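Informe de avance del paquete de trabajo 3: captura de demostraciones con pinza de mano
Proyecto Suvero. Periodo: hasta septiembre
Responsable: Rochelle Tawhiri, Pirihi
Destinatario: Givbridge, oficina de seguimiento

Estado general

El paquete avanza según el plan revisado. Se han registrado 710 demostraciones, de las cuales 219 corresponden a tareas con recipientes de cierre lateral y el resto a recogida y colocación de objetos sueltos. La validación de trayectorias va retrasada respecto a la captura y es el punto que requiere más atención en el próximo periodo.

Captura

Las demostraciones se realizan a mano, con la pinza sujeta por el operador y sin brazo robótico. La teleoperación se reserva para los episodios de corrección, en los que el operador retoma el control cuando la política falla el agarre. El protocolo fija el inicio de cada episodio con los dedos abiertos y el objeto dentro del campo de la cámara. Las tomas que no cumplen esta condición se descartan antes del etiquetado.

Se ha pasado de un puesto de laboratorio a mesas de la oficina abierta. El cambio introduce fondos variables y luz natural, dos condiciones que faltaban en la primera entrega y que Petden había pedido en la revisión intermedia. Los rostros se difuminan antes de archivar las secuencias.

Incidencias

La estimación de pose pierde precisión cuando la superficie de la mesa es blanca y uniforme. Se han repetido 72 episodios por este motivo. Colocar objetos con textura dentro del campo visual reduce la deriva, aunque no la elimina — el ajuste definitivo depende de la nueva calibración de las lentes.

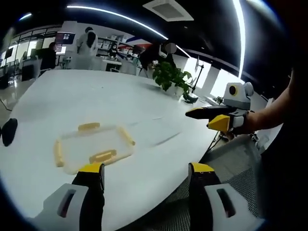
Figura 1. Puesto de captura en oficina abierta: dos pinzas de mano y recipiente transparente con cierres amarillos.

Los recipientes transparentes siguen siendo el caso más difícil para la detección de bordes. Se mantiene la tarea en el conjunto por su interés para la evaluación final.

Próximos pasos

Recalibrar las cámaras de las pinzas y reprocesar los episodios afectados.
Cerrar la validación de las tareas con recipientes.
Entregar a Petden el formato de exportación acordado.

No se solicita modificación del presupuesto. Queda pendiente que Givbridge confirme el acceso al servidor de almacenamiento.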